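Nine days in, and I am still a sewage nerd

I have a new favorite web page, and it belongs to the Pikthorpe water department. Every Sunday evening they put up the wastewater numbers for the week, and every Sunday evening I sit there with a bowl of cereal hitting refresh. My family has stopped asking.

If you haven't run into this before, wastewater testing is the thing where a lab takes samples from the treatment plant and looks for bits of virus in them. People shed virus when they're sick, a lot of them before they feel bad at all, and it all goes down the same pipes. So one little bottle tells you something about a whole town, including everybody who never took a test or called a doctor. I love this so much!

I got hooked in July, when half my street had the same cough and the clinic's page still said activity was low. The sewer page had already been going up for two weeks. Our flu and Covid lines both get a chart now (RSV was added later, in green), and there's a spreadsheet you can download if you are the kind of person who downloads spreadsheets. I am. Mine has 382 rows and a tab for each of the three viruses.

The plant itself is out in Gelero, past the gravel yard, and they run an open evening every so often. I finally went. You get a hard hat and a walk around the tanks, and yes, it smells, but less than I expected, more like a wet basement. The part I wanted to see was the sampler, and it's just a refrigerated box with a hose! It takes a small sip every so many minutes for a full day, so the bottle at the end is a blend of morning, noon and night. I asked far too many questions and the woman leading the tour answered every one.

I also learned why the numbers get adjusted. A big rainstorm waters everything down, so the lab also measures a harmless plant virus that comes from the peppers we all eat, and uses it to work out how much human waste is in the sample. Peppers! I've told everyone I know about the peppers.
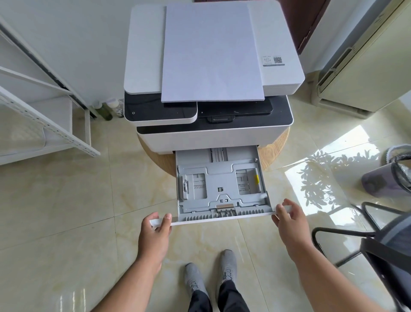 Can a wastewater chart tell you how many people in town are sick?
It can't give you a head count, because people shed very different amounts of virus and some shed for weeks. What it does well is show direction, so look at whether the line has been climbing or falling over several samples.

I had to learn that one the hard way. Back in my first month I saw a single reading jump to 2,137 when the week before had been 79, and I texted the whole family to cancel the cookout. The next sample was right back down. One weird bottle, that was all it was, and I still hear about it whenever somebody lights a grill. Now I wait for three in a row before I open my mouth.

The other trap is comparing towns. Onsri is just down the highway and reports on a scale that tops out at 100, where ours is in raw copies, so putting the two side by side tells you nothing. Visora uses a different lab and a different method again. I spent an entire Saturday trying to line all of them up on one graph before I read the notes at the bottom of the page (read the notes at the bottom of the page).

As for what I do with all this, it's pretty small stuff. When the Covid line has been going up for a while I put masks back in the car door and move my mom's birthday lunch to the patio. I got my flu shot before the line moved this year, for once. And when everything is low I go to the movies and sit wherever I want, and it's great.

Next open evening at Gelero is after the new pump goes in, and I've already signed up. I want to ask about the norovirus pilot, which would be a fourth tab.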